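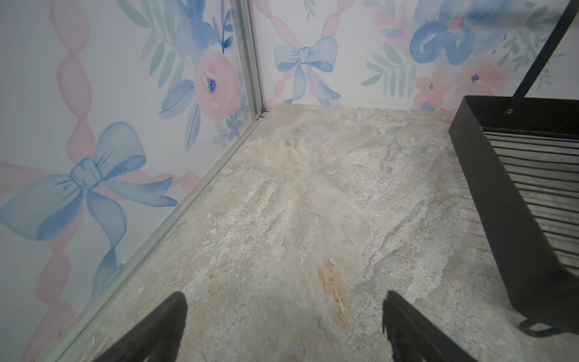
Praken verarbeitet Wand- und Bodenbeläge für Wohnräume und kleinere Gewerbeflächen. Der Schwerpunkt liegt auf Anschlüssen: Innenecken, Sockelzonen, Übergänge zwischen Tapete und Hartbelag. Gemusterte Tapeten stellen dabei andere Anforderungen als einfarbige. Bei einem Dessin mit blauen Schleifen, rosa Bandgirlanden und Rosen, das über eine Raumecke geführt wird, fällt jeder Versatz im Rapport auf, und ein vertikales Metallprofil in der Ecke legt eine gerade Bezugslinie daneben. Auch die silberne Kantenleiste am Wandfuß und ein marmoriert gemusterter Boden in Grau, Creme und Beige werden deshalb bereits im Aufmaß berücksichtigt, einschließlich vorhandener Verfärbungen im Belag.

Unternehmen

Der Betrieb wurde von Esperanza Urquijo gegründet, die ihn bis heute leitet. In den ersten Jahren wurden ausschließlich Tapezierarbeiten ausgeführt. Die Bodenabteilung kam später hinzu, nachdem sich Abstimmungsfehler zwischen den Gewerken gehäuft hatten, vor allem bei der Reihenfolge von Sockelabschluss und letzter Tapetenbahn. Beide Abteilungen arbeiten nach einem gemeinsamen Aufmaßblatt. Werkstatt und Lager umfassen zusammen 830 Quadratmeter. Im Musterraum liegen 200 Dessins in vollständiger Rapporthöhe aus, dazu Profilabschnitte in Aluminium und Edelstahl.

Wandbeläge

Verarbeitet werden Papier-, Vlies- und Vinyltapeten. Vor der Annahme eines Auftrags werden Saugfähigkeit, Ebenheit und Restfeuchte des Untergrunds geprüft. Die Ergebnisse stehen im Aufmaßblatt und werden dem Auftraggeber in Kopie übergeben.

Die Bahnen werden vor dem Zuschnitt auf Chargengleichheit kontrolliert. Bei großformatigen floralen Mustern wird ein Bahnenplan gezeichnet, aus dem Ansatz, Versatz und Verschnitt hervorgehen. Die Startbahn wird mit dem Lot ausgerichtet. Innenecken werden grundsätzlich geteilt geklebt: Die erste Bahn läuft wenige Millimeter über die Ecke, die zweite wird neu gelotet und angesetzt. Wo ein Eckprofil vorgesehen ist, enden beide Bahnen unter dem Schenkel des Profils. Ein vollständiger Musteranschluss ist in nicht lotrechten Ecken nicht über die gesamte Raumhöhe möglich. Die Lage der unvermeidbaren Abweichung wird vorab mit dem Auftraggeber festgelegt, in der Regel im oberen Wanddrittel oder hinter Einbauten.

Bodenbeläge und Profile

Zum Leistungsumfang gehören Fliesen, Naturstein und elastische Beläge mit Steindekor. Für elastische Beläge wird die Produktlinie Porano eingesetzt, für Abschluss- und Eckprofile das System Segura. Profile werden auf Gehrung geschnitten und entgratet. Die Randfuge bleibt frei von Kleber und Spachtelmasse.

Verfärbungen auf Bestandsböden werden vor Beginn der Arbeiten aufgenommen. Orange- bis rostbraune Töne können unterschiedliche Ursachen haben, darunter Metallkontakt, eisenhaltiges Wasser oder Reaktionen im Untergrund. Eine Reinigung erfolgt erst nach einem Versuch an einer verdeckten Stelle. Säurehaltige Mittel werden auf kalkgebundenen Steinen nicht verwendet. Führt der Versuch zu keinem Ergebnis, wird der Austausch einzelner Elemente angeboten, sofern Material aus passender Charge verfügbar ist.

Ablauf eines Auftrags

Auf die Anfrage folgt ein Ortstermin mit Aufmaß. Das Angebot enthält Bahnenplan, Profilliste und eine Aufstellung der Untergrundvorbereitung. Materialbestellungen werden nach schriftlicher Freigabe ausgelöst. Restrollen und überzählige Bodenelemente verbleiben beim Auftraggeber und werden mit der Chargennummer beschriftet. Die Abnahme findet bei Tageslicht statt. Streiflicht wird zur Beurteilung nur herangezogen, wenn dies im Angebot vereinbart ist.

Einzugsgebiet und Kontakt

Praken arbeitet in Sallham und im Umkreis von 40 Kilometern. Außerhalb dieses Gebiets werden Aufträge ab 2 zusammenhängenden Räumen angenommen. Der Musterraum ist nach Terminvereinbarung zugänglich. Für eine erste Einschätzung genügen ein Grundriss mit Raumhöhen, Angaben zum vorhandenen Belag und die Artikelnummer der gewünschten Tapete.

Stand der Angaben: 18. Juli 2019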